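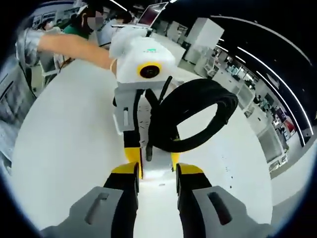 A white table is easy to wipe down between jobs.

Looking After Brow Tools and Brow Products at Home

Posted Tuesday, August 2, 2022

Most brow trouble starts with the tools. Tweezers that slip will snap a hair off at the skin, and it grows back as stubble within days. Before you buy a new pair, try cleaning the old one.

Cleaning tweezers
Wipe the tips with rubbing alcohol on a cotton pad before and after each use. If there is a gray film on the inside edges, it is usually old pencil wax. Warm water, a drop of dish soap and an old toothbrush will take it off. Dry them right away, including the inside of the bend, where rust begins.

Getting the grip back
Fold a piece of fine emery paper in half with the grit facing out. Close the tweezers lightly on it and pull it through 4 times. Rinse, dry and test on a single hair on your arm. If the tips no longer meet when you squeeze, sanding won't fix it. Some shops that sharpen scissors will realign tweezers, so ask before throwing out a good pair.

Spoolies and angled brushes
Wash once a week in baby shampoo. Lay brushes flat on a towel with the bristles hanging over the edge of the counter. Standing them up wet in a cup lets water run down into the glue. A spoolie that has gone flat on one side can go to the cleaning drawer, where it does well on hairdryer vents.

Pencils
A soft pencil crumbles in the sharpener in August. Put it in the fridge for 11 minutes or so before sharpening, with the cap on. I use the Solta two-hole sharpener and clean the blade with a dry cotton swab. Sharpen less than you think you need to.

Gel and pomade
Wipe the neck of the tube before you close it. Dried gel on the threads keeps the cap from sealing and the rest goes stringy. Pomade in a pot (mine is Fillitz, in the darker brown) keeps longer if you scrape a little onto the back of your hand and close the lid. Don't add water to a dry one. Write the opening date on the bottom with a marker and throw it out when the time on the label is up.

Plucking
Sit by a window in daylight. Hold the skin flat with one finger and pull in the direction the hair grows. Put the magnifying mirror away once you have found the strays, and check the shape in an ordinary mirror at arm's length. If the skin is sore, use a cool damp washcloth and leave off makeup until the redness goes down.

Storage
Keep the little rubber cap that came with the tweezers. If it's lost, a short piece of drinking straw fits most slanted tips.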